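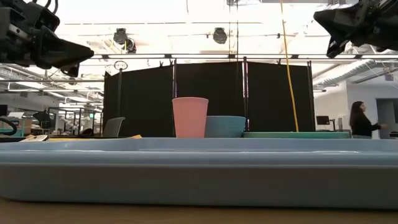
Figure 3. View across the two-arm cell from the fixed side camera. Both grippers are above the tableware; the cup, bowl and plate stand beyond the far edge of the tray, and the tray hides the lower edge of the cup.

4.2 Deciding when an object may be grasped

We would like to spend a little time on this part of the software, even though it is the least glamorous module in Imgate, as it is where most of our own effort went and where we changed our minds more than once. The planner described in Section 4.1 assumes that somebody hands it a tidy list of objects, each with a pose and a size. In a table-clearing task that list comes from cameras, and the cameras do not all get an equally good look at the table.

Figure 3 shows the sort of view we have in mind. From this low angle the rim of the tray covers the bottom of the pink cup, the cup in turn covers part of the blue bowl, and the green plate is seen so nearly edge-on that it is little more than a thin, flat strip. A person glancing at such a picture has no trouble at all naming the three pieces. Our early tracker could name them too, and then it would happily report a cup that was too short, with its base floating at the height of the tray rim, and the arm would close its fingers higher than we wanted. The name was right and the shape was wrong, and for grasping it is the shape that matters.

Our first remedy was simply to trust the side camera less. Each camera was given a fixed weight, tuned by hand over a couple of weeks in February, and the poses were averaged. This helped with cups and did harm nearly everywhere else, for a reason that seems plain enough now: the side camera is a poor judge of where an object meets the table, but it is a very good judge of how tall the object is and where its lip lies. One weight for the whole camera throws both kinds of information into the same pot.

The version we report here keeps them apart. Every object estimate carries a separate confidence for its upper edge, its lower edge and its two sides, and each of these is lowered whenever the matching outline in the picture touches the outline of something nearer the camera. A cup standing behind a tray therefore keeps full confidence in its lip and loses nearly all of it at the base, and the base is then filled in from the overhead camera and the known height of the tabletop. The bookkeeping is done in Bradex, our small tracking library, and costs 15 milliseconds per update, which leaves the controller plenty of room to breathe.

The planner asks for a grasp only when the edges that particular grasp depends on are all trusted. For a cup pinched at the lip, the upper edge and both sides are enough. For a plate we ask for more, as the lower finger has to slide beneath the rim, and a small error in height will push the plate along the table. When the condition is not met, the planner holds both arms high, at similar heights and well apart, and waits for a fresh set of estimates. We had at first let one arm begin its descent during this wait, hoping to save time, but the arm then got in the way of the overhead camera and the wait grew longer — a lovely example of our cleverness costing us more than patience would have.

We compared the two schemes on the Trerkden task set, which holds 500 recorded layouts of tableware and trays. With fixed camera weights, 49 layouts produced at least one grasp outside our height tolerance. With per-edge confidence the number fell to 39. We had hoped for a larger drop, and we looked closely at what was left. Most of the remaining errors come from bowls whose sides curve smoothly in towards the base, so that the tracker settles on a side edge that is too narrow and is quite sure of itself about it. Occlusion plays little part in those cases, and we do not expect further work on this module to cure them.

One practical note for readers who may wish to build something similar. Background clutter troubled us much less than we feared, provided the depth limit was set just behind the table. The nearer edge of the tray deserved far more care, and its outline should be refitted whenever the tray is moved, even by a finger's width.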